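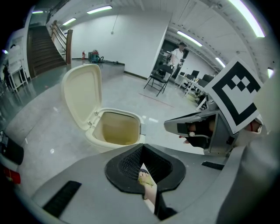 Subject: Re: Re: gripper order, second pair or spares first?
From: Murdo Laing
To: equipment-planning list
Time: 4:10 pm

Mhairi,

Answers inline, then a revised split. I have left the arm out of this round entirely.

Mhairi Rennie wrote:
> The Ogilvie quote for a second pair of hand-held grippers
> is 675 per hand, cables included, marker cubes extra.
> Rasmont wants 602 per hand but will not hold the price
> past May. Before I raise anything I need to know
> (a) whether we need a second pair at all, and
> (b) what is in the object budget, as Heather has it at
> 600 for the year and I can't find a list behind it.

(a) Yes. With one pair, every pad change stops collection. The pads are the wear part, and on the present pair we change them on a schedule of 36 hours of use. A second pair lets one be serviced while the other is out. I would take Rasmont at 602, provided they confirm in writing that the finger mounts are the same as on ours. If they are not, the Ogilvie units are worth the difference, as we would otherwise be stocking two kinds of pad.

(b) The 600 was my number and it was set when the object set was small kitchen items. The set now includes bathroom and household pieces: wide, smooth, hinged, and awkward to get a finger under. These cost more per piece and take more shelf space. The toilet seat is a fair sample of the class.
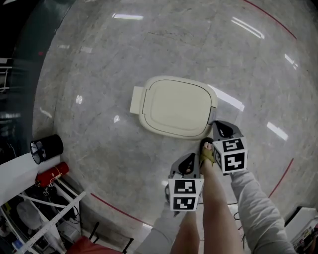 Toilet seat, lid closed, on the floor, with both grippers.

A flat part like that has few good grasp points for a gripper of this width. For purchasing, two things follow. First, the longer finger option should be priced now, as a separate line, so that we can drop it without redoing the order. Second, the object line should be split into "small" and "large", with its own storage line under "large". Heather, can you set that up in the sheet? Leave the amounts blank until Wilma has the shelf measurements.

Marker cubes: print our own. The drawings are in the shared folder. Whoever prints them, please use the current file and check the edge length with calipers before gluing anything on.

Still open:

- Rasmont: written answer on finger mounts, lead time, and whether the cables are sold separately. Mhairi.
- Ondico: quote for the longer fingers, four sets. Me.
- Floor area. Large objects need clear floor on all sides for the operator to walk around them, and the Ukisano plan only allows for a bench. Mimoza Todorova has the plan and should say whether it can be changed before the lease drawings go in.

If the floor area does not come through I would cut the large objects and keep the second pair. Please object on the list by the end of the month if you disagree with that order.

Murdo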